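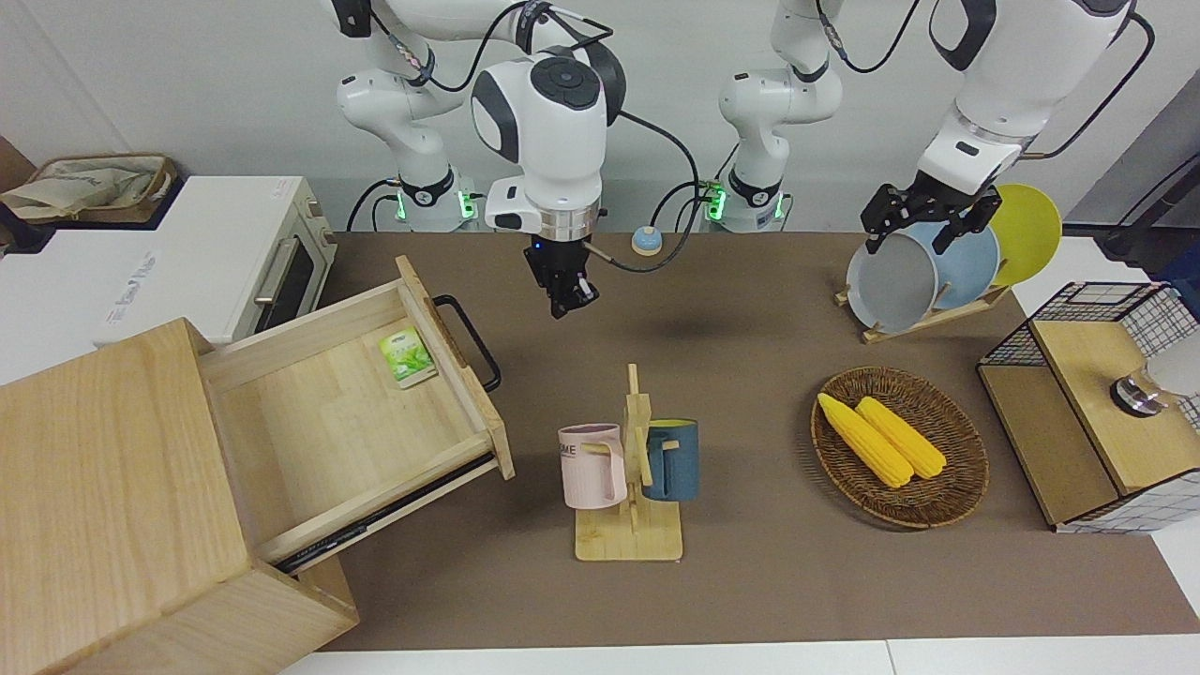
What does Lustar make?
Wooden storage for small kitchens: mug trees, dish racks and drawer units, sold singly or as a set.

About Lustar

Lustar was started by Meenakshi Rastogi and Inmaculada Soler in a rented workshop on Lindsay Street. Rastogi handles design and drawings. Soler runs production and purchasing. The first product was a dish rack, and the current one still uses its slat spacing.

The Stiltora rack holds plates on edge, so a gray, a pale blue and a yellow plate can stand in one row and each can be lifted out by the rim. The mug tree has a flat rectangular base and a vertical post with short pegs. Post and base are glued and left clamped overnight.

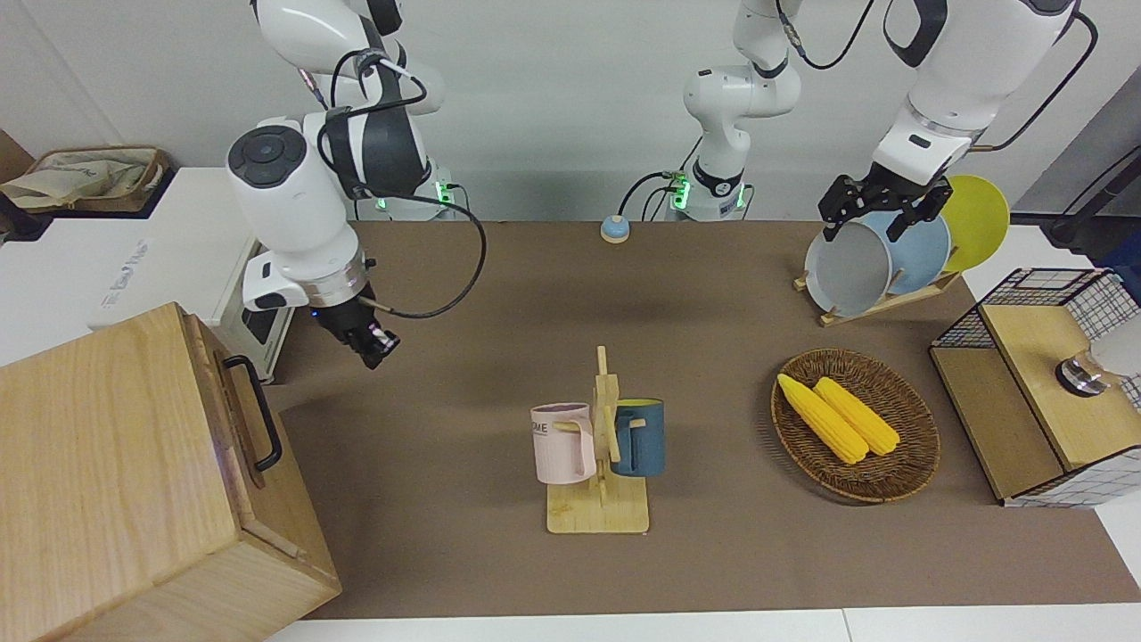

Drawer units

The Skilorlow unit has one drawer on metal runners. The carcass is 600 mm high and the drawer is 155 mm deep on the outside. Handles are black metal, fixed with 2 screws — replacements are stocked. Runners can be changed with a screwdriver.
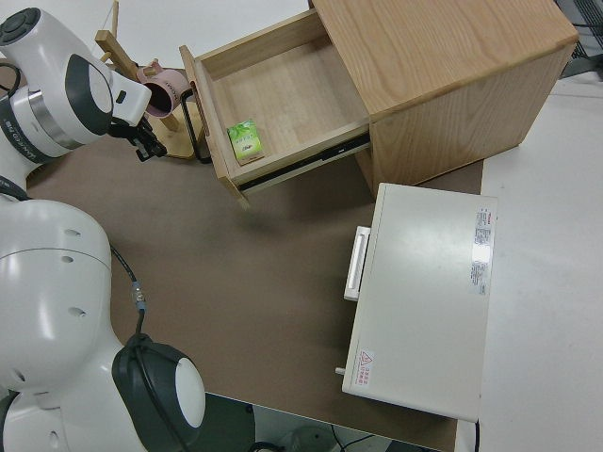
Mug tree with pink mug, beside the drawer unit in light oak.

How we work

Each product is checked in a furnished kitchen corner before a drawing is released. We set it out with ordinary items such as mugs, baskets and a toaster oven, and note where handles and open drawers get in the way. Drawings then go to Soler for costing. The parts list now runs to 68 items. Orders leave the workshop every Wednesday. 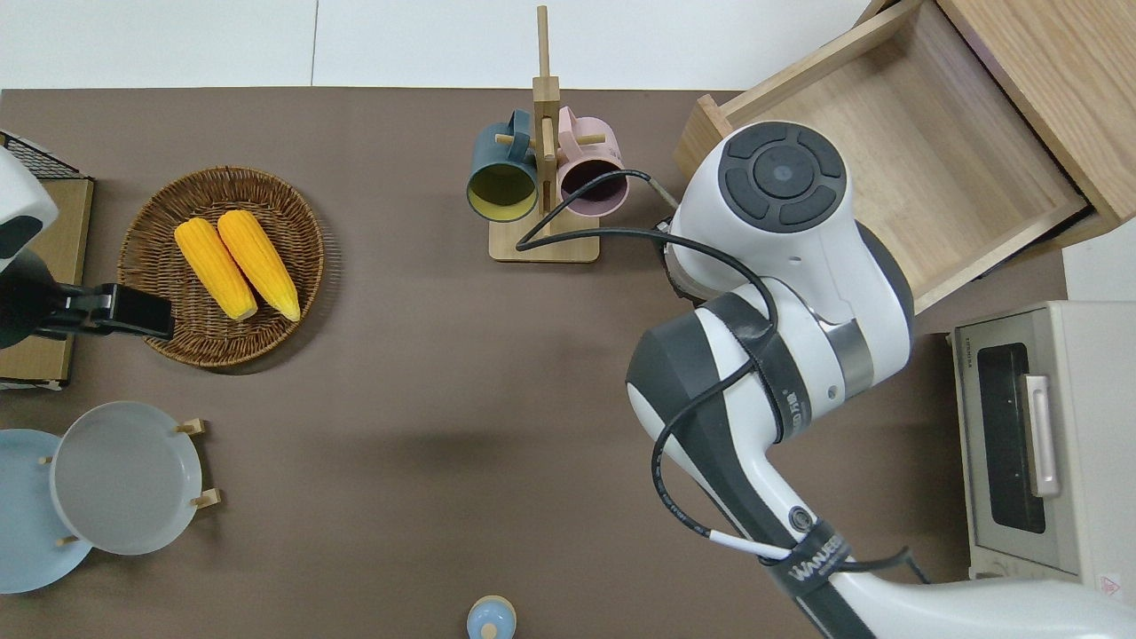
Mug tree and open drawer, with corn in a woven basket.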